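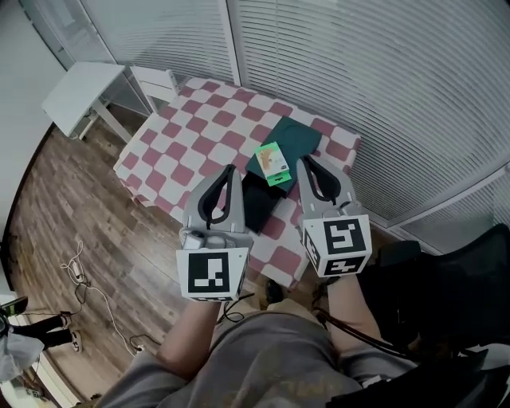

Über uns: Die Nasteo ist ein Beschaffungsbüro für Betriebe und Berufsschulen, die Geld für Automatisierung ausgeben sollen und dem Prospekt nicht recht trauen. Wir trauen ihm auch nicht. Im Angebot steht der Greifer, manchmal noch der Arm. Selten steht darin, dass jemand auf einem Stuhl sitzt und zwei Greifer von Hand über eine karierte Tischdecke führt, und dass die Kabel dazu irgendwo auf dem Boden liegen müssen. Arbeitszeit, Möbel, Kabelwege und Stellfläche kosten Geld, und meistens fehlt dafür die Zeile im Budget.

Startseite > Unternehmen > Über uns

Rubrik: Beschaffung & Planung

20.04.2025 | Redaktion Nasteo

Was wir machen

Wir lesen Angebote. Das klingt nach wenig und dauert lange. Beim Projekt Gruvach lagen uns 17 Positionen vor, zwei davon nannten wir am Ende notwendig, der Rest war Zubehör mit ungeklärtem Nutzen. Der Auftraggeber hat trotzdem mehr gekauft, das ist sein gutes Recht. Unsere Stellungnahme liegt der Akte bei.

Für jedes Vorhaben rechnen wir über 24 Monate. Hinein gehören Wartung, Ersatzteile, Schulung und die Stunden der eigenen Leute, die in Förderanträgen gern mit null angesetzt werden. Bei Markern, Fingerpolstern und anderem Kleinmaterial fragen wir nach Nachkaufpreis und Lieferzeit. Kommt darauf keine schriftliche Antwort, setzen wir 25 Prozent Aufschlag an. Darüber wird regelmäßig gestritten.

Räume sehen wir uns vor der Bestellung an: Decke, Licht, Glasflächen, Jalousien, Bodenbelag, Platz für einen Klapptisch. Ob spiegelndes Glas die Erkennung stört, weiß vorher keiner genau, auch der Anbieter nicht. Wir verlangen deshalb einen Probelauf im eigenen Raum, bevor unterschrieben wird.

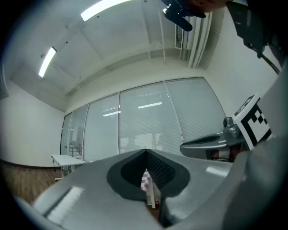
Was wir nicht machen

Wir verkaufen keine Geräte und nehmen keine Provision. Amortisationsrechnungen, die allein auf eingesparten Stellen beruhen, zeichnen wir nicht mit. Im Vorhaben Danko haben wir im März vom Kauf abgeraten und Miete empfohlen. Ob das richtig war, muss sich noch zeigen.

Standort

Unser Büro liegt in Brasen. Anfragen bitte schriftlich und mit vollständigem Angebot, auch wenn der Anbieter es vertraulich nennt. Ohne Preisblatt können wir nichts beurteilen.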